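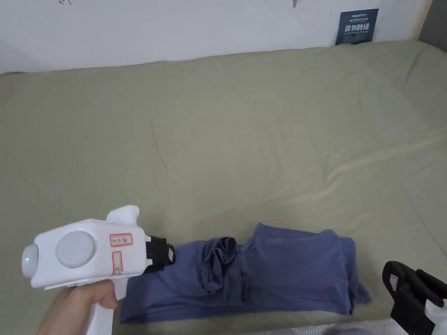 Organizer wanted – home care and hotel workers, full time

Tilance Workers Union is hiring one field organizer. Start in March if you can, sooner is better. We have contract talks opening and not enough people on the doors.

Who we are

Small independent union. More than 3000 members, most of them home care aides, housekeepers, laundry and kitchen workers. Office staff of nine, and four of those are organizers. You'd be the fifth. No national headquarters, no consultants. Members elect the board, members sit at the bargaining table, members vote on everything that costs money, and the meetings run long.

The job

Right now we have two big things going.

First is Zurnura, the home care agency. 372 aides, voted union last spring, still no first contract. The company has cancelled bargaining dates twice and is now saying travel time between clients isn't work. Aides are spread across the whole county and a lot of them have never met each other. No break room to hang out in, no parking lot to leaflet. So it's phone calls, kitchen tables, bus stops, church basements, whatever gets people talking.

Second is the Drostatska hotels. Contract there is up this year. Room quotas are the fight, along with health insurance and the scheduling app, which everybody hates. Stewards are solid on day shift, thin on nights and weekends.

You would be mostly on Zurnura to begin with, then split between the two once hotel talks start.

What you'd be doing

House visits, most evenings and some Saturdays
Finding the people other workers already listen to, and getting them on the committee
Running small meetings, helping members run bigger ones
Charting – who's in which area, who's talked to who, who's scared, who's mad
Grievances. You will get pulled into grievances
Turnout for pickets, rallies and bargaining sessions
Training new stewards, one on one mostly
Keeping your notes up to date in the database. Please. We have had problems with this
Driving members to things
Some leaflets and group texts, we can help with the writing

Hours are uneven. Some weeks are 35, some are 55 and then you take comp time, and we do want you to take it. Staff meeting is Thursday at 10 a.m. and that one is not optional.

What we need

You've organized something. A union drive is great, a steward job is great, tenants or a school fight or getting your whole shift to walk into the manager's office together also counts. Tell us about it.

You can listen. Most of the job is asking a question and then being quiet.

You can take a door in the face and knock on the next one.

Driver's license, insurance and a car that runs. We pay mileage.

Second language is a big plus – Spanish, Ukrainian, Haitian Creole, Cantonese or Mandarin especially. Not required, but say so in your letter and tell us how well you speak it.

No degree needed. Don't list your GPA.

Members of our own shops get first look at this job. If you work at Zurnura, Drostatska or the Pylypenko laundry please apply even if you've never had a desk job or made a resume. Call us and we'll sit down with you and put one together. Two of our current organizers came out of the laundry. If you're hired out of a shop we'll ask your employer for union leave so you keep your seniority while you're here. Leave is in the Pylypenko contract already. At Zurnura it's still on the table.

Pay and benefits

Staff are covered by their own contract (yes we have a staff union, yes they bargain hard). Salary is on the step scale for field organizers, same scale for everybody, no individual deals. We'll send you the whole scale before the first interview so you're not wasting your time. Past organizing or shop work counts toward your step.

Full family health coverage, no premium share
Pension after the first year
Three weeks vacation, plus the week between Christmas and New Year's
Sick days, and nobody will ask for a note
Phone paid, mileage paid
Child care money for evening work, bring receipts

Six month trial period. After that you can only be let go for cause, same as what we fight for in our members contracts.

How to apply

Send these to Zoriana Ostapchuk, organizing director:

1. A letter, one page. Tell us about one time you got people to do something together that they were nervous about. What did you do, what went wrong, what would you change.
2. Resume or just a list of the jobs you've had.
3. Two people we can call. At least one should be somebody you worked next to, not a boss. We won't call anyone until after the first interview, and we will never contact your current employer without asking.

Email is fine, paper is fine, dropping it at the front desk is fine. Office is open 9 to 5, and if you work days leave it in the mail slot. If English isn't your best language for writing, write in the one that is. We'll get it read.

We're reading applications as they come in and will keep going untill the job is filled. You'll hear back either way.

What happens next

Phone call first, twenty minutes or so. Then an interview with Zoriana and two rank and file members, an aide and a housekeeper. If that goes well we'll ask you to come out on house visits with one of our organizers for an evening, paid, so you can see the work and we can see you do it. Then a decision, usually within the week. The board has to sign off on hires but that's quick.

If you need something to make the interview work – evening slot, interpreter, ground floor room, bring the kids – just say.

Questions about the job, call the office and ask for Zoriana. If she's out on visits leave a message with a good time to call back and she will. Texts get lost so please dont text the main line.

We want people of color, immigrants, women, LGBTQ people, disabled people and older workers to apply. That's who our members are. A record does not rule you out. If it's something that would affect driving, tell us and we'll talk about it.

Please share this, print it, stick it up in your break room. Bulletin board if you have one in your contract, fridge if you don't.

Tilance Workers Union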